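I went to the Clekton golf fair in October expecting to be sold something, and I was met at the gate by a kid holding a coupon for grips. Admission was 92 dollars if you wanted the simulator bays, which I did.

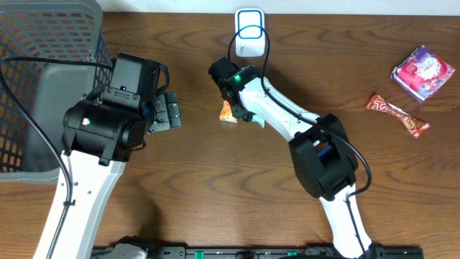 *2 min read*

The main draw was Barkano's new driver, said to add yards for anyone with an ordinary swing. The rep quoted test results and had a chart. I asked who did the hitting, and he said "a range of players," then moved on to shaft colors. My own ten balls went about where they always go, a little right. The screen gave me 920 dollars' worth of reasons to feel good about it — that was the price — and I handed the club back.

Pastora had a putting green laid over the hall floor. It rolled slower than any course I play, and every putter on the rack felt wonderful on it. I'd want to try one outside before I believed it. 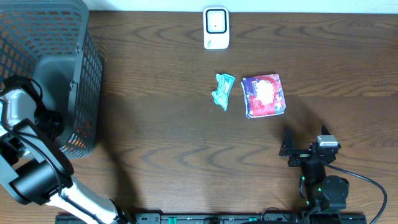

Delacroix, who had the bay after mine, thought I was being too hard on the simulators, and told me that a winter on one had taken his scores from the high nineties to 90. Maybe so. He'd also taken lessons that winter, which came up later, over coffee.

The short game clinic was better. It ran 40 minutes late, but the teacher made us chip with one old wedge and wouldn't talk about equipment at all. I'd have paid for two hours of it.

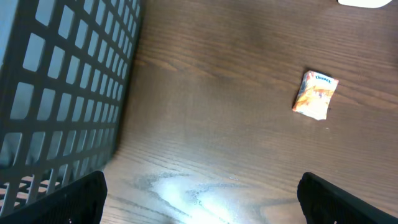 After the clinic I walked the used club tables by the back doors, where a decent set of irons was marked 400. Nobody was pushing them. I hit a few into the net, wrote down the model, and left before the prize drawing at four.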